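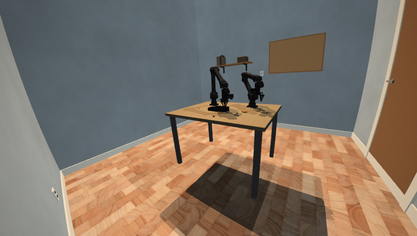
Reading time: 7 minutes

Week 5 handout: Reading a product sheet without being sold to

Unit: Buying, Leasing and Living With Automation
Notes by Juraj Lukáč

Bring these to the tutorial with your own scribbles on them. Clean copies will be regarded with suspicion.

What we are looking at

Last week we did hardware quotes. This week it's the thing vendors offer you before the hardware quote, which is a simulated cell: two arms on a table in a rendered room, a few objects to fiddle with, and a licence. The package under review is Stasutach, sold by a firm called Bretenier. You get the simulator, a library of rooms and tables, a two-arm workcell, and a scripting layer named Dandidia that everyone in the lab already mispronounces in their own way. The competing product is Shahbazi, which we cover at the end because it has less to say for itself.

The brochure calls Stasutach "a complete path from concept to commissioning". Underline "path". A path is a thing you still have to walk down, usually carrying the table.

1. What the room is for

New students always ask why anyone bothered to model a corkboard. The arms don't use it. The shelf with the books on the back wall isn't holding up the task either, and I've yet to meet a pick-and-place routine that needed a skirting board. Bretenier's default room has all three, plus a parquet floor with more wood grain than my actual house.

There are two respectable answers and one commercial one.

The first respectable answer is vision. If your controller learns from camera images, a plain grey void teaches it about plain grey voids. Clutter, wall colour and shadow all affect what the camera gets. Look at the shadows of the arms on the tabletop: they're broken and jagged, and a small dark object near one of them is a fair test of any detector.

The second is clearance. The elbow of the left arm sits close to the underside of the shelf, as far as you can judge from this angle. Whether the shelf is a collision body or just scenery is a question for the vendor, and you should ask it in writing. In the version we trialled, wall fittings came in as scenery unless you ticked a box. The box was three menus down. An arm passed straight through a shelf in my first session and reported a successful cycle.

The commercial answer is that a furnished room looks expensive. It does, too.

2. The work at hand

The starter task is a tabletop sort. The left arm has its fingers directly over a low black tray, and the right has its gripper held clear of the surface. Between them is a small orange object, a little forward of the right arm's base. Now write down which arm should fetch it, and why, before you read on.

Most of you will have said the right arm, on distance. Fair enough, but the tray is over on the left arm's side, so you've bought yourself either a handover or a long reach across a shared workspace. Dandidia's planner settles this with a setting called arm preference, which defaults to "auto". We never got a clear account of what "auto" weighs up. I asked. The reply was polite and contained the word "holistic".

Questions a buyer should put to any two-arm package:

Who owns the middle of the table? Some planners lock the shared zone to one arm at a time, and some trust both arms to be sensible.
What happens when a grasp fails? Stasutach retries 5 times by default and then logs a warning. It doesn't stop.
Can I swap the gripper model? Yes, at extra cost.
Can I change friction and object mass? Yes, and this one is free, credit where it's due.
Does the script run on real arms unchanged? See section 3, and bring a biscuit.

3. The bit between the render and the bench

The claim on the product sheet is "100 per cent script compatibility". Read that slowly. It means the script will load. It will also run, in the sense that water runs. What it doesn't promise is that a gripper which closes perfectly on a rendered object will close on a real one that's a few millimetres off and slightly greasy from lunch.

Simulated contact is the weak point of nearly every package at this price, and narrow fingers make it worse. There's less finger to be approximately right with. During our trial we took a sort script that scored beautifully on screen and moved it to the benchtop arms in the teaching lab. It needed new approach heights, a slower close and a different idea of where the tray was. That took an afternoon, and I'd still call it cheaper than starting on the bench – but budget the afternoon.

The table deserves a mention. A simulated table is as rigid as you tell it to be. Ours in the lab has a leg that was repaired by somebody with strong opinions and no clamp, and when both arms accelerate together the whole surface joins in. There's a mounting compliance setting in Stasutach, tucked under "advanced". Use it for the assignment. Marks are attached.

4. Licensing, or where the money went

Stasutach is sold per seat, by the year, with room packs sold separately. The base licence includes 7 rooms. Shahbazi licenses per site and includes a single room with no furniture, which its makers describe as "focused". If you only need arm kinematics and a reachability check, focused will do you fine and you can spend the difference on a decent real gripper.

Support is where I'd lean towards Bretenier. They answered within the day, mostly, and when they didn't know something the second person usually did. Shahbazi's support is a forum with one very tired bloke on it. He's excellent. I worry about him.

5. For the tutorial

Write one page recommending Stasutach, Shahbazi or neither for a small workshop sorting parts into trays. Assume the owner is practical, impatient and has already seen the demo video. Cover collision settings, the shared zone and the cost of moving from screen to bench. Do not use the word "seamless".

If you think the answer is neither, say what the workshop should do in the meantime. "Hire someone" is acceptable if you've costed it.

Lab licences drop out at 3 in the afternoon for maintenance, so save your scripts before then. Dandidia doesn't autosave. This is on page two of the manual and in the hearts of last year's students.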